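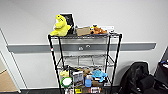
Has anyone bought the Gumevis tidy-up kit from Mikport? I'm thinking of getting one for our toy library and I'm pretty excited, but the sample shelves on their page are all big boxes with heaps of space between them. Ours look more like the wire unit in my photo, with plush toys flopped over on the top shelf and the lower one jammed full, so I'd want it to shift a few things up to the empty middle level. Can it cope with soft toys? And does the wire confuse it?

**brusov_fan**

Yes to soft toys! We've had ours since April and it's a ripper with plush. It grabs a handful of fabric and lifts, and a floppy turtle like your blue one should be no drama. Wire is a bit harder. Ours kept trying to pick up the shelf itself until I changed the surface setting from "solid" to "open grid" - it's in the second menu, not the first. After that it behaved. Flat things standing on edge are still its weak spot, so I'd lay that round one with the green rim down first.

The kit was 950 dollars and the spare finger pads were extra. Get the pads.

**Elango Reddy**

Agree with most of that. Two things to check before you order. The standard camera is 1080 and it's fine for colourful stuff, but it struggles with black wire if the room is dim, so add a lamp. Also measure the height of your top shelf, as the short arm didn't reach ours and we had to swap it for the long one. The swap took 11 days and Mikport were lovely about it.

I still grin every time it puts a teddy away.

**Mạc**

get the long arm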